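Giltum Reading Room – Progress Report to the Preda Fund
Period: October to March
Prepared by: Emanuel Cozma, project coordinator

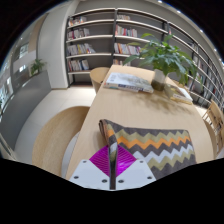
The long table in the reading area, with the gray zigzag cloth, the potted plant and the curved shelves behind.

Category: Grants & Reporting | Community Libraries

1. Purpose of this report

With this report I inform the Preda Fund about the use of the second part of the grant for the reading area of the library in Nukthorpe. The first part was used for the floor and the lights, and it was reported in October. The second part was for the furniture, the shelves and the daily care of the room. I describe what is finished, what is late and what we ask from the Fund.

2. Furniture and shelves

The long table is in its final place. In our first plan it was standing across the room, but then the people who sat at the middle had to disturb their neighbors when they wanted a book. Now it runs toward the bookshelves and the way to the books is free on both sides. The wood is light, as the readers asked in the survey, and it makes the room more friendly on dark afternoons.

For sitting we have a mix of round wooden stools and chairs with slatted backs. The stools are liked by the school children, who move them often. Older readers prefer the chairs, and I must report that they told us this very clearly. I would like to exchange a part of the stools for chairs in the next period. The supplier, Flullby, agreed to take stools back if they have no damage.

The curved bookshelf was the most difficult work. The dark metal uprights came in November but the gray shelves came only in January, and for this time the books stayed in boxes in the corridor. When the shelves arrived, two of them had the wrong length and Flullby replaced them without cost. From the grant we bought 1000 books, and all of them are now in the catalog. Not all have a place on the shelf yet, as the order of the art and travel sections is still under discussion with the school.

3. Care of the room

In the last report I wrote that the room was often left untidy in the evening. We made a short routine for closing, and it is working better than I expected. At 6 p.m. the person on duty does the following:

- brings the books from the table back to the cart
- folds the table cloth and puts it in the drawer
- wipes the table with a damp rag, without spray
- puts the stools under or beside the table
- checks the water of the plant

The cloth needs a few words. It has bands in charcoal, orange, olive green and white, and it was chosen by the sewing group from Giltum. We use it for book presentations and for the children's hour, when there is paint or glue. It may be washed at low temperature only. It is a little slippery on the table, so for the children's hour we now fix it with clips – before this, it was pulled down more than one time together with the pencils.

The plant was not in the budget. It was given by a reader and stands in its small vase on the table. Some colleagues think it takes space from the books. I propose to keep it until summer and then decide, when we will see how big it has grown.

4. Visits and activities

The reading area was open in all months of the period, except for the days when the shelves were mounted. We held 12 events, mostly children's hours and book presentations. The presentations in the evening had fewer guests than planned. I think the hour was too early for people who work in the town, and from March we begin them later.

5. Delays and open points

The reading lamps for the table are not installed. The electrician found that the floor socket is too far from the table, and we do not want a cable where people walk. A new offer is expected. The labels for the shelves are printed but not mounted, and they will wait for the final order of the sections.

6. Request to the Fund

There is 1000 left in the line for transport. We ask for permission to use this amount for the chairs and for the new floor socket. The total of the grant stays the same. If the Fund agrees, I will send the offers together with the next report.

Emanuel Cozma
Giltum Reading Room, Nukthorpe

We use cookies to remember your settings and to count visits to our pages. Accept all | Only necessary | Read our cookie policy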